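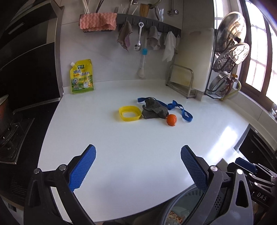 # Do contract awards tell us how much gets built?

Fatemeh Ahmadpour, second-year project, Construction Economics

## 1. Why I picked this

Every few weeks a headline says that building work is up or down, and the figure behind it is nearly always the value of contracts awarded. I wanted to know how far an award can be trusted as a sign of work on site. My tutor thought the link was obvious. I was less sure, and after a term on it I still am.

## 2. What I did

I took 25 awards from the public notices for Worine and the surrounding district, all housing or school jobs, and followed each through planning records, site notices and whatever the contractor would tell me by phone. I left out road schemes, as they are paid for in stages and would have muddied things.

Two contractors, Bezerra and Kitar, gave me start dates in writing. The rest came from people in site offices who were often busy and sometimes guessing. I have marked those dates as weak in the appendix.

## 3. What I found

The value printed in a notice is often a ceiling. The Stister flats were announced as 800 homes, and that was the number the local paper used. The signed contract covers 400. The others depend on a second phase which has no funding and, when I asked in June, no planning consent either. Anyone adding up awards would have counted the lot.

Framework deals are worse. A firm wins a place on a list, the whole value of the list is published, and it may get very little of it. I found 2 such deals in my sample and took them out of the timing table, though leaving them in would have made my case look stronger.

Delays between award and start varied so much that I don't think an average means anything, so I haven't given one. School jobs tended to begin in the summer holidays whenever they were awarded - hardly a surprise, but the monthly totals take no notice of it.

## 4. Problems with my own work

The sample is small and comes from one district. Kitar chose which jobs to send me, and I doubt it chose its worst. I also had no way of checking final costs, as most of these jobs are unfinished.

## 5. What I would do next

I would compare awards with brick and concrete deliveries, if a merchant would share them. Until then I would read a rise in awards as a rise in paperwork, and wait for the start notices.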